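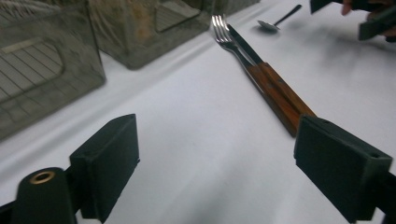
WATCHES & JEWELRY

The Long Dinner at Brundale

It takes a certain confidence to invite people to a watch launch and then keep the watch from them for three hours. Brundale has that confidence, along with a very good caterer.

The house chose July and a former customs hall by the water to introduce the Allach, its first new case shape since Leandro Cifuentes took over the design studio. Guests were asked for seven. At seven they got a drink. At eight they got a string quartet, and a speech by chief executive Rosalía Carretero on the subject of patience, which by then had become a practical matter.

Carretero is good at this. She thanked the collectors, then the retailers, then the collectors again, and described the Allach as "a watch for people who already own the other one." The collectors laughed hardest. Several were wearing the other one.

When it finally came out, on the wrist of Cifuentes himself, the Allach proved to be small, steel and slightly cushion-shaped, with a cream dial and no date window. Cifuentes says he argued against the date for eleven months. "You have a phone," he told me. "You have a wife. Somebody will tell you."

There will be two versions. The Uno is hand-wound and limited to 1,121 pieces, a number the company declines to explain. The Ko is automatic, a touch thicker, and will stay in the catalog as long as people keep buying it. Both come on a gray calfskin strap that Visitación Goicoechea, who runs the leather workshop, made her staff cut again after she saw the first batch in daylight.

Along the back wall Brundale had hung 100 pieces from its archive, most of them on loan from Julián Sepúlveda, who began buying the brand when it was unfashionable and has been quietly insufferable ever since. He walked me past a diver's watch that leaked, a dress watch nobody ordered and a chronograph he swears he found in a box of fishing tackle. He would not say what he paid for any of it. His insurer, he said, would rather he stopped giving tours.

Estíbaliz Barroso, who sells Brundale from a narrow shop with two chairs, had already taken deposits on four Unos before dessert. She expects to be given three.

The Ko reaches stores in the fall. The quartet was still playing when I went to find my coat.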